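Speaker notes – Feltemau Catering, talk for small event kitchens, Toledo
Slot: Thursday, 20 minutes with questions

Start slowly. Say good morning, say the name of the company, and wait until the people at the back have sat down.

Slide 1. We are Feltemau, we cook for weddings, company lunches and family parties. I will speak today only about the tasting, the meeting where the client eats the food before signing. I will not speak about prices per guest, please ask me in the break.

Slide 2. Our old tasting. We served the whole menu, cold starters until dessert. The clients were full after the second plate and they liked everything the same. Later they called us to change the main course. (Pause. Usually somebody laughs.)

Slide 3. The new tasting has 4 plates. Two of them the client chooses, two we choose. We serve small portions, but in the same dishes we use at the event – a soup in a glass tastes different to people than a soup in a bowl. I cannot explain why, I only see it every time.
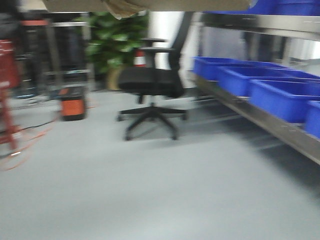 Slide 4. The paper. The client writes one word for each plate before anybody at the table speaks. If the mother of the bride speaks first, we have only the opinion of the mother. Show the Urerlow form, the old one with the stain is fine.

Slide 5. Numbers, say them clearly. Last season we served 3349 guests, and 1148 of them were at events where the menu was tested in the new way. For these events we had no late change of main course.
Do not say that it will work for everyone. Our kitchen is small.

Slide 6. The Flivard lunch. Tell the story of the mushroom sauce, short version. The sauce was good at noon and too thick at two o'clock, so now we also keep one plate in the warmer and taste it again after the meeting.

If there is time: vegetarian plates, and who pays for the tasting.
Questions. Repeat each question into the microphone before answering. The forms are on the table by the door.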